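Chun-hung Hsu is standing on an upturned crate when I arrive, wiping the top shelf of the snack aisle with a cloth in one hand and talking before I've got my coat off. "Sit anywhere, not there, that one wobbles," he calls, and I take the other chair.

He has spent 17 years arranging shelves in small shops, first at Umex, where he stacked biscuits on the night shift, and for the past six at Rirkstead, where he plans displays for corner shops and station kiosks. He loves it, and it's catching! Within ten minutes I was looking at crisps in a way I never had before.

"People think you put the thing on the shelf and go home," he says. "But you've got a hand coming in from the front, you've got a shelf above it, and you've got the lid. Can the hand get to the lid? That's my whole job."

Tubes of crisps are his favourite (he once gave a talk on them in Conceição, to two people, and stayed for an hour of questions). They stand up nicely, they carry a big block of colour and they hardly ever get crushed. They also go over like skittles. "One leans, its neighbour leans, and by Saturday teatime you've got a heap. I don't mind a heap. I just want to know who started it."

So how does he sort one out? He clears from the front, keeps a table close by and never puts a tube back until he has looked at the whole row. Drinks he does last, when his arms are warmed up.

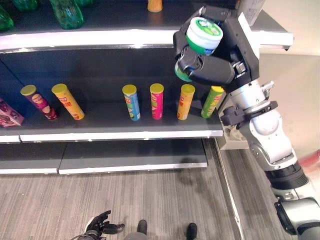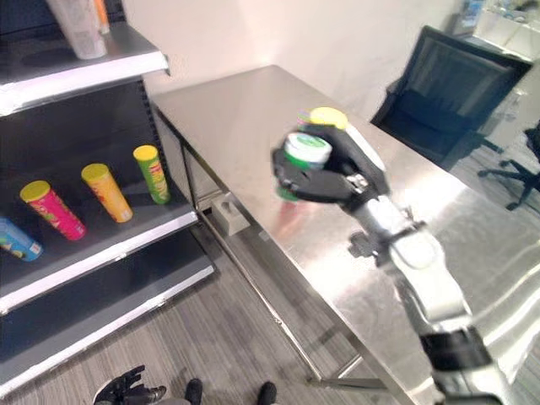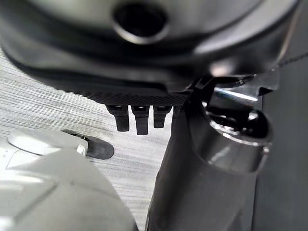
Colour is where Hsu really gets going. He came to it through his mother's fabric stall, where the bolts were changed round every morning, and he still moves things about until something "hums". He isn't keen on strict rainbow order, which he finds a bit bossy. A blue tube standing next to a pink one, as on the middle shelf in the first picture, is the sort of pairing he'll happily leave alone, and he likes the way the yellow lids tie the different colours together. "You could have every flavour going and it still looks like a family," he says. He tried the same trick at Sokitz with jam jars and gingham covers, and sales of marmalade didn't budge, but the owner kept the covers on because she liked them.

His own cupboards at home are a mess, he tells me cheerfully, apart from the tea. In February he's off to redo a kiosk with only two shelves and a very low ceiling, and he has already drawn it on the back of an envelope, which he fishes out of his pocket to show me before climbing back on to the crate.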